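Neighbours' Help Board > Home and Kitchen

Cupboard door opens by itself and marble has dull rings, where do I start?

Posted by Mounir El Sherbiny, 23rd November

Good evening to all. We moved in April into a flat with a kitchen already fitted, and I have two troubles with it. The first is a door of the upper cupboards. I close it, and after some minutes it stands open again by the width of a hand. The second is the marble worktop, which has dull rings where my son puts his glass of lemon water. I washed the rings many times with washing-up liquid and they stay. A shop offered me a full polishing for 700, and this is too much for us now. Can I do these things myself? I have a screwdriver and patience.

Sarita Awasthi

Dear Mounir, both are possible at home. I had the same door problem in my old flat. Please do it in this order.

1. Open the door fully and look at the hinges. Tighten first the screws which hold the hinge plate to the cupboard wall, because a loose plate makes every other adjustment useless. 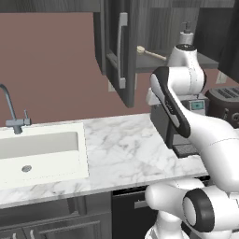 2. Turn the depth screw, normally the one at the back of the hinge, by a quarter turn only. Close the door and wait. If it opens again, give one more quarter turn. Do the same on the top and bottom hinge, or the door will hang crooked.

3. For the rings, you must know that they are not dirt. The lemon has eaten the shine of the stone, so soap cannot help. Buy a marble polishing powder (I used Vellow, the small tub of 50 grams) and rub it with a damp cloth in small circles. Try it first near the wall.
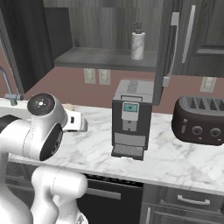
White marble with grey veining: start at the back edge.

After this, wipe with clean water and dry well. It took me one evening for the whole surface. Never use vinegar on it, even if your family tells you it cleans everything. For each day, a neutral soap and a soft cloth are enough. 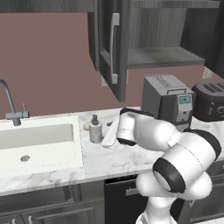 Lindalva Barros disagrees about the powder. I would not touch the marble before asking the landlord, if you rent. My cousin made a shiny patch in the middle of a matt worktop and it looked worse than the rings. About the door I have no opinion, mine has a magnet.

Mounir El Sherbiny

Thank you both. The flat is ours, so I will try the powder in the corner. The door is already better after two quarter turns.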